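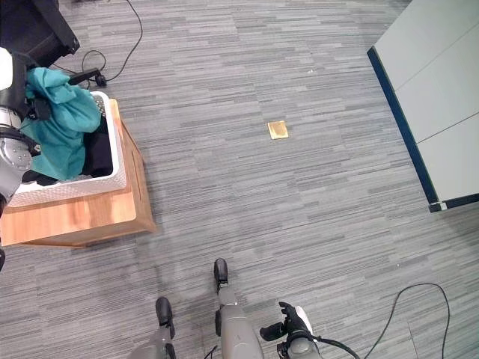

Does Cold Water Washing Save What the Label Says It Saves?

Project report, Household Resources module
Submitted 2018-10-01

1. Why I picked this

Almost every detergent bottle in my local store tells me to wash cold. The bottle says I will save money, my clothes will last longer and the planet will thank me. The Grustberg student housing office says the same thing on a poster next to the machines, with a picture of a smiling drop of water. I have lived with that poster for two years and I have never seen a number on it.

My question was simple. If a person in a normal shared house switches from warm to cold, how much changes? I wanted to look at the power used, the money, and whether the clothes come out clean enough that people don't wash them again. The last part matters most to me, and it is the part the advice leaves out. A cold wash that has to be repeated is a bad deal even if each wash is cheap.

2. What I read first

The course reader has two chapters on laundry. Both agree that in a standard machine most of the power goes into heating the water, and that turning the drum takes much less. I have no argument with that. It is basic physics and our own readings later on pointed the same way.

Where I started to have doubts was with the Cleltgate leaflet we were handed in class. It claims that a household can "transform its footprint" by washing cold. It doesn't say what the household was doing before. If you go from very hot to cold, of course you save a lot. If you were already on a cool setting, you save very little. The leaflet has one bar chart and the vertical axis has no units on it. I asked for the source by email and got back a second copy of the leaflet.

I also read a buyer's guide put out by Dudent, who sell detergent. I am not going to use their results. Their test compared their own cold water powder with an unnamed "regular" powder, and they chose the stains.

3. What we did

The test ran in July in a shared house on Tabrizi Street. The house has one front loading machine, old but working, and 8 people use it. I put a plug-in power meter between the machine and the wall. A notebook hung from the faucet on a string, and everybody was asked to write down the setting, what kind of load it was, and whether they ended up washing any of it again.

For the first half of the test everyone washed the way they always had. For the second half everyone used the cold setting for everything except bedding. I left bedding out because two people flatly refused to wash sheets cold, and I would sooner have honest notes than a rule people break in secret.

I also did a small stain test of my own. I cut up an old cotton pillowcase into 7 pieces and put a different mess on each one: coffee, cooking oil, grass, tomato sauce, mud, lipstick and bike chain grease. Then I did the same with a second pillowcase. One set went through warm and the other went through cold, with the same amount of the same powder.

4. What we found

Power. The cold washes used clearly less than the warm ones. This was true for every pair of similar loads I could match up in the notebook. I won't pretend to be surprised.

Money. This was a letdown. Our power is included in the rent, so the people in the house saved nothing at all. The landlord saved something. Even with a normal bill, split between everyone in the house, the difference would be hard to notice next to what the same people spend on takeout. The poster by the machines talks about money first, and for most students in rooms like ours that is simply the wrong reason to give.

Stains. Coffee, mud and grass came out much the same in both sets. Tomato was a bit worse in cold. Cooking oil and lipstick were a lot worse, and the chain grease didn't come out of either piece, so I learned nothing from it except to keep my bike away from my good pants.

Second washes. There were more of them in the cold half, mostly gym clothes and kitchen towels. The note beside one of these says "still smells like a dog" and we don't have a dog. Even so, the extra washes did not eat up all of the power saved. They did eat up some of the good will. By the end there were complaints in the notebook that had little to do with laundry.

5. Things wrong with this test

It was one machine. A newer one could give a different answer, and ours takes so long on every setting that people plan their day around it.

It was summer. Cold water from the faucet in July is a good deal warmer than in January, so the cold setting had an easy time of it. I would expect worse stain results in winter, and I'd like to see the leaflet people try it then.

People knew what was being tested. If you think cold washing is silly, you will smell your shirts more closely after a cold wash. I think this happened with at least one person, and I can't rule out that it happened with me.

The machine was rarely full. I looked up a couple of larger studies of 1000 and 3000 homes to see how they handled this, and neither one recorded how full the drum was. That bothers me more than anything in my own notes. A half empty machine wastes water and power on any setting, and most of the loads in our house were small ones, run because someone needed a certain shirt by the evening.

6. What I think now

I believe the part about power. I don't believe the part about money, at least for people who rent the way we do. The part about clothes lasting longer I could not test, and the places that claim it don't show how they tested it either.

If I had to rewrite the poster I would drop the drop. I would say to use cold for normal clothes, use warm for oily stains and kitchen towels, and wait until the machine is full. It would be a duller poster.

For anyone taking the project on next year, I'd suggest repeating it in winter and weighing the loads on a bathroom scale before they go in. Use a better notebook too. Ours got soaked early on and I had to copy several pages out by hand, so a few of the settings from the first part of the test are my best reading of someone else's blurred ink.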